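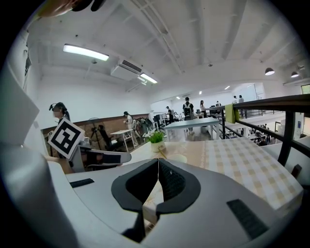 We lost the last of the hand packing line at Fendlow in June and I've been moved on to the training floor, so I thought I'd write down what the work is like for anyone whose site is about to go the same way. You stand at a table with a gripper in your hand and do the job you used to do, slowly, over and over, and the recordings go off to teach the arms that will be doing it on the line. The person working to my left wears a black headset and has a gripper with the square black and white marker card on it, and there's a checked tablecloth on the table because they want household surfaces as well as benches. The jaws are two rounded black pads. You get used to them, but your thumb aches by the second hour.

Pay is the same as packing. Shifts are better, no nights. What I don't like is that there were 36 of us on the old line and they won't say how many of us they want once the recordings are finished. Has anyone been through this further along than us?

– palletjack_m

Re: Moved from packing to the training floor
Posted by: Srisuk

We're further along, same kind of setup, different firm. The recordings don't finish. They said it would be 2000 takes per task and then done, and when we got there they changed the box size and we started again. I'm still at it. Whether that's good news depends on how you feel about picking up the same cup all day.

Re: Moved from packing to the training floor
Posted by: coldstore_dee

Sorry, but I can't get past people volunteering to train their own replacements. If my manager handed me one of those I'd hand it back. You had 36 jobs and now you have a maybe.

Re: Moved from packing to the training floor
Posted by: palletjack_m

It wasn't volunteering. The line was going whether we did this or not, and the other choice was the depot across town on a shorter contract. I've got a mortgage. I took the one with the same money.

Re: Moved from packing to the training floor
Posted by: Thanakorn Thaweesak

I run a training floor, so take this as coming from the other side. Two things I'd ask for in writing. First, rest breaks that count as work time, as gripping is harder on the hand than packing and most sites have copied their break rules over from the line without looking. Second, what the targets are. Ours were set by someone in the office who had never done a take. They wanted 376 a shift from each person. People were rushing, half of it had to be thrown away, and the ones who worked carefully got told off for being slow. We dropped the target and the usable number went up.

On jobs, I won't pretend. Not everyone who came over from our line is still here. Some went into checking recordings, a few went to maintenance, others left.

Re: Moved from packing to the training floor
Posted by: coldstore_dee

"Others left" is doing a lot of work there. Left or were let go?

Re: Moved from packing to the training floor
Posted by: Thanakorn Thaweesak

Both. The temps' contracts weren't renewed.

Re: Moved from packing to the training floor
Posted by: Jinitz

Did you get any say in what the arms end up doing? At ours the arms took the light boxes and left people with the heavy and awkward ones, so the job that's left is worse than the old one. Nobody had asked the packers which part they'd be glad to lose. I'd push on that now while they still need you.

Also get them to sort out the headset straps. The first lot we had gave me a headache by 11 every morning. Loosening the back and tightening the top helped.

Re: Moved from packing to the training floor
Posted by: Nattawut Onsri

I disagree with dee a bit. I did 2 years on nights in packing and my back was finished. I've been checking recordings for a while now, sat down, and I know more about how the arms go wrong than the technicians do. When one drops things on the live line they come and ask me. I got a regrade out of it, but only after I asked twice and the union rep came in with me.

I do miss the talking. On the line you could chat all shift. On takes you have to concentrate and everyone is at their own table.

Re: Moved from packing to the training floor
Posted by: palletjack_m

The quiet is the thing I noticed most too. There are plenty of people in the room but you don't speak to them till break.

Thanks for the point about targets. Ours aren't written down anywhere that I've seen. I've got a meeting with my supervisor at 2 and I'll ask about that and the heavy boxes. Jinitz, did the packers at yours ever get any of the light work back?

Re: Moved from packing to the training floor
Posted by: Jinitz

Some. They rotate people on to it when an arm is down for repair, so it isn't something you can plan around. Ask for rotation to be in the agreement from the start.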